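Soo-ah Ryu does not begin her day with a robot. She begins it with a list of 3794 simulated grasps, and she reads first the ones that failed.

Her team at Naseo writes the planner called Terby. It decides how hard two fingers should close on food that bends. Rigid boxes were solved long ago, she tells me, but soft bread changes its shape while the software is still thinking.

The old version planned once and then moved. The new one corrects the grip 42 times per second — a small number, but enough for a slow hand. 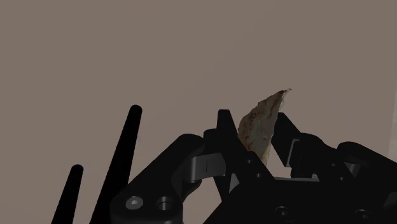
A folded flatbread between the gripper's fingers, in simulation.

Her colleague Jae-hoon Jin is less patient. He wants contact forces from real kitchens before the next release on 23rd February. Ryu still prefers to run 900 more trials first.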